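가스레인지와 전자레인지 청소, 순서만 바꿔도 덜 힘듭니다

2021/11/22
분류: 주방 / 청소

가스레인지 위에 전자레인지를 달아 쓰는 집은 청소할 때 두 가지를 한꺼번에 하는 편이 낫습니다. 아래에서 올라온 기름이 위쪽 기기 바닥과 손잡이에 그대로 붙기 때문에 한쪽만 닦으면 며칠 뒤에 다시 닦게 됩니다. 저는 한 달에 두 번, 저녁 설거지가 끝난 다음에 합니다. 익숙해지면 한 시간 안에 끝납니다. 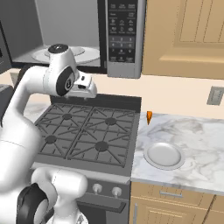
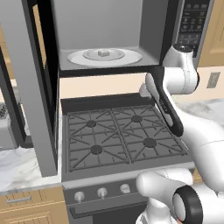
준비물

베이킹소다, 구연산, 주방세제, 안 쓰는 칫솔, 극세사 행주 세 장, 마른 수건 한 장, 플라스틱 주걱. 큰 대야가 있으면 좋고 없으면 싱크대 마개를 막고 쓰면 됩니다. 고무장갑은 꼭 끼세요. 뜨거운 물을 오래 만집니다.

세제는 비싼 것을 살 필요가 없습니다. Hustley 기름때 전용 세제를 한 통 써 봤는데 향이 강해서 창문을 열고도 한참 남았습니다. 요즘은 동네 마트에서 3,000원 하는 베이킹소다 한 봉지로 석 달쯤 씁니다. 수세미는 부드러운 것으로 고르세요. 철 수세미는 상판에 잔흠집을 내고, 그 흠집에 기름이 다시 낍니다.

1. 삼발이부터 불린다

불을 쓴 직후라면 먼저 식을 때까지 기다립니다. 가스 중간 밸브를 잠그고 삼발이와 버너 캡을 들어냅니다. 캡은 크기가 다른 경우가 있으니 어느 자리에서 뺐는지 휴대폰으로 한 장 찍어 두면 나중에 헷갈리지 않습니다.

대야에 뜨거운 물을 받고 베이킹소다를 종이컵으로 반 컵, 주방세제를 두 번 눌러 넣습니다. 삼발이가 잠기도록 담가 30분 둡니다. 주물로 된 삼발이는 오래 담그면 녹이 올라올 수 있으니 한 시간을 넘기지 않습니다. 알루미늄 캡은 베이킹소다 물에 담그면 색이 검게 변합니다. 이쪽은 중성세제만 탄 미지근한 물에 따로 담그세요.

불리는 동안 나머지를 닦습니다. 이 순서가 제일 중요합니다. 예전에는 상판을 다 닦고 나서 삼발이를 담갔는데, 기다리는 시간만큼 손이 놀았습니다.

2. 전자레인지 안쪽은 김으로

내열 그릇에 물 한 컵과 구연산 한 작은술을 넣고 3분 돌립니다. 끝나도 문을 바로 열지 말고 5분 그대로 둡니다. 안에 찬 김이 말라붙은 국물과 소스를 불려 줍니다. 그릇이 뜨거우니 장갑을 끼고 꺼냅니다. 물만 오래 데우면 갑자기 끓어넘칠 수 있어서 저는 나무젓가락을 하나 걸쳐 둡니다.

구연산이 없으면 식초 한 숟갈도 됩니다. 대신 냄새가 남으니 닦은 뒤에 문을 열어 두세요. 레몬 껍질은 냄새는 좋은데 때를 불리는 힘은 약한 것 같습니다.

유리 회전판은 꺼내서 설거지하듯 씻습니다. 막 꺼낸 뜨거운 유리판에 찬물을 부으면 깨질 수 있습니다. 회전판 아래 바퀴 달린 링도 빼서 칫솔로 닦습니다. 돌아갈 때 덜그럭거리는 소리가 난다면 이 바퀴에 부스러기가 끼어 있는 경우가 많습니다.

안쪽 벽은 위에서 아래로 닦습니다. 천장을 빼먹기 쉬운데 국물은 주로 위로 튑니다. 벽에 붙은 네모난 얇은 판(도파관 커버)은 떼지 말고 젖은 행주로 살살 문지르기만 하세요. 탄 자국이 있거나 구멍이 났으면 청소로 해결되지 않습니다. 같은 규격으로 교체해야 합니다. 저희 집 것은 Karov에서 나온 호환품을 주문했고 택배비가 3,000원이었습니다.

문 테두리도 꼼꼼히 닦습니다. 여기에 음식물이 끼면 문이 제대로 닫히지 않습니다. 세제를 직접 뿌리지 말고 행주에 묻혀서 쓰세요. 조작부 버튼도 마찬가지입니다. 틈으로 물이 들어가면 버튼이 안 눌리거나 저절로 눌립니다.

3. 바닥면과 기름 필터

가스레인지 위에 다는 제품은 밑면에 금속 망 필터가 있는 것이 보통입니다. 고리를 밀거나 당기면 빠집니다. 기름이 떨어질 수 있으니 아래에 신문지를 깔고 뺍니다.

필터는 삼발이와 따로 담급니다. 알루미늄 망이 많아서 베이킹소다를 쓰면 변색됩니다. 뜨거운 물에 주방세제를 넉넉히 풀고 15분 담갔다가 칫솔로 톡톡 두드리듯 닦습니다. 세게 문지르면 망이 휩니다. 헹군 다음 세워서 완전히 말립니다. 저는 저녁에 빼서 다음 날 아침에 끼웁니다. 그동안은 기름 쓰는 요리를 안 합니다.

숯 필터가 따로 들어 있는 모델도 있습니다. 숯 필터는 물에 씻으면 못 씁니다. 설명서에 적힌 교체 주기를 보고 새것으로 바꾸세요. 저는 해마다 2월에 바꾸고 필터 옆면에 유성펜으로 날짜를 적어 둡니다.

4. 상판과 손잡이

부스러기를 먼저 마른 행주로 모아 버립니다. 물부터 묻히면 가루가 반죽이 되어 구석으로 밀려 들어갑니다.

눌어붙은 자리에는 베이킹소다에 물을 조금 섞어 되직하게 바르고 젖은 키친타월로 덮습니다. 10분 지나 플라스틱 주걱을 눕혀서 밀면 떨어집니다. 한 번에 안 떨어지면 한 번 더 합니다. 힘을 주는 것보다 시간을 더 주는 쪽이 상판이 덜 상합니다. 유리 상판이나 코팅 상판은 세제 설명을 먼저 보고 안 보이는 구석에 시험해 보세요.

점화 손잡이는 앞으로 당기면 빠지는 제품이 많습니다. 억지로 당기지는 마세요. 뺀 손잡이는 세제 푼 물에 잠깐 씻고 안쪽까지 말려서 끼웁니다. 손잡이가 있던 자리에는 물을 뿌리지 않습니다. 꼭 짠 행주로만 닦습니다.

버너의 불 구멍이 막히면 불꽃이 한쪽으로 쏠리거나 노랗게 올라옵니다. 마른 칫솔로 털고, 막힌 구멍은 가는 철사나 클립을 펴서 뚫습니다. 이쑤시개는 끝이 부러져 구멍에 박힌 적이 있어서 쓰지 않습니다. 하얀 점화 플러그는 도자기라 잘 깨집니다. 면봉으로 닦으면 됩니다.

5. 다시 끼우기

담가 둔 삼발이를 꺼내 칫솔로 모서리를 닦고 헹굽니다. 물기가 남으면 점화가 잘 안 되니 캡은 마른 수건으로 닦은 뒤 한참 세워 둡니다. 급하면 드라이어 찬 바람을 씁니다. 캡이 비뚤게 얹히면 불이 고르게 붙지 않으니 손으로 살짝 돌려 홈에 맞았는지 봅니다.

중간 밸브를 열고 버너를 하나씩 켜 봅니다. 가스 냄새가 나면 바로 잠그고 창문을 열어 환기합니다. 이때 환풍기나 전등 스위치는 건드리지 않습니다. 냄새가 계속 나면 밖으로 나가서 가스 회사에 연락하세요.

평소에 해 두면 좋은 것

국이 넘쳤을 때는 불을 끄고 상판이 미지근해졌을 때 닦습니다. 완전히 식으면 굳고, 뜨거울 때는 손을 뎁니다.

전자레인지에 소스 있는 음식을 데울 때는 뚜껑을 살짝 열어 덮습니다. 실리콘 덮개든 접시든 상관없습니다. 저는 Dunleavy 덮개를 쓰는데 지름이 커서 넓은 접시에도 맞습니다. 꽉 닫으면 김이 못 빠져나와 터집니다.

기름 튀는 요리를 할 때는 환풍기를 불 켜기 전에 먼저 돌리고, 끝난 뒤에도 11분쯤 더 둡니다. 타이머가 그렇게 맞춰져 있어서 그냥 그대로 씁니다.

행주는 기름 닦는 것과 식탁 닦는 것을 색으로 나눕니다. 기름 행주는 섬유유연제를 넣지 않고 따로 빱니다. 유연제가 들어가면 물을 잘 먹지 않습니다.

자주 받는 질문

과탄산소다를 써도 되느냐는 질문이 많습니다. 스테인리스에는 써도 되지만 알루미늄에는 안 됩니다. 그리고 밀폐된 통에 물과 섞어 보관하면 가스가 차서 터질 수 있습니다. 쓸 만큼만 풀고 남은 물은 버리세요.

베이킹소다와 식초를 섞어 쓰면 더 잘 닦이느냐는 질문도 있습니다. 거품은 나지만 둘이 서로 중화되어 세정력은 떨어집니다. 따로 쓰는 것이 낫습니다. 락스는 식초나 구연산과 절대 섞지 마세요. 유독 가스가 나옵니다.

전자레인지에서 생선 냄새가 안 빠질 때는 안을 닦고 말린 뒤 베이킹소다를 담은 종지를 하룻밤 넣어 둡니다. 다음 날 쓰기 전에 종지를 꺼내는 것을 잊지 마세요. 저는 문에 메모지를 붙여 둡니다.

다음 글에서는 Wirkow 식기세척기의 배수 필터 청소를 다룹니다.

댓글 82개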